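Bustthorpe Lost Property Register – Data Card

Release 2, maintained by the Records Office, Bustthorpe Transit Services 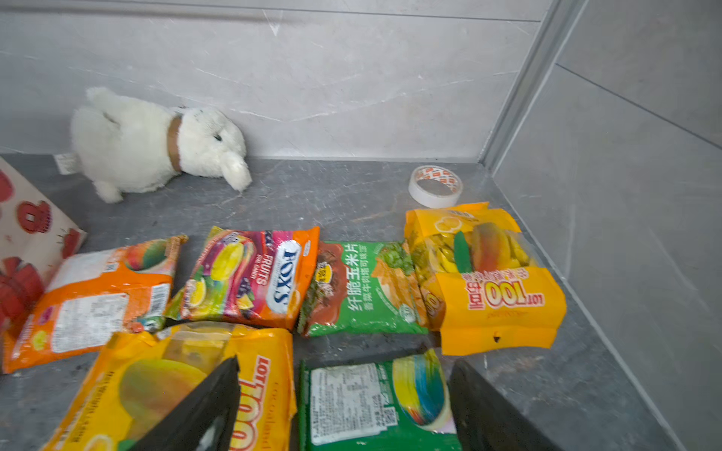

White plush toy with floppy ears and a tan-brown neckband. Item class: Toys and Games.

Summary

The Bustthorpe Lost Property Register contains 3000 entries for articles handed in on buses, trams and station premises. Each entry describes one article, the type of place where it was found and the outcome of any claim. The register is released as a single comma-separated file in UTF-8, together with a code list and this data card.

Release 2 replaces the earlier version in full. Users holding the earlier file should not merge the two, as entry numbers were reassigned.

Intended use

The register is suitable for the study of claim rates, storage planning and the wording of short item descriptions. It may also be used in teaching. It is not suitable for tracing a particular article or its owner. Persons seeking lost property should apply to the counter at Londano Station, which is open on Saturday until noon.

Fields

entry_no – whole number, unique within the release
item_class – one of 17 classes given in the code list
description – free text as entered by counter staff
found_at – vehicle, platform, waiting room, restroom or other
month_found – name of the month only
claimed – yes, no or unknown
days_held – whole number; blank where claimed is unknown

Collection

Descriptions were typed at the counter when articles were received. Staff used the Skekon desk system at all sites except Boros depot, where paper slips were kept until November and later keyed by Conall Hayes and Éabha Mac an tSaoi. Spelling in the description field has been left as entered. Abbreviations are common and differ between sites; "blk" and "bk" both stand for black, and "umb" for umbrella.

The item class was assigned afterward by the Records Office. Articles handed in together, such as a bag and its contents, were given one entry under the class of the container.

Privacy

Names, telephone numbers, card numbers and addresses were removed from the description field before release. Entries for medical articles and identity documents were withheld entirely. Exact dates and route numbers are not included.

Known issues

Gloves are recorded sometimes singly and sometimes as pairs, and the description does not always state which. At Boros, the value "other" in found_at was often used for the depot yard. Eight entries have a claim outcome but no value in days_held – these have been kept. The class Toys and Games includes children's books at Londano only.

Terms

The register may be copied and adapted for noncommercial purposes, provided the Records Office is credited and any changes are noted.

Contacts

Content and code list: Peadar Costello
Corrections: Cormac Gallagher
Permissions: Kevin Doherty, Records Office

Requests for correction should quote the entry number and the release number.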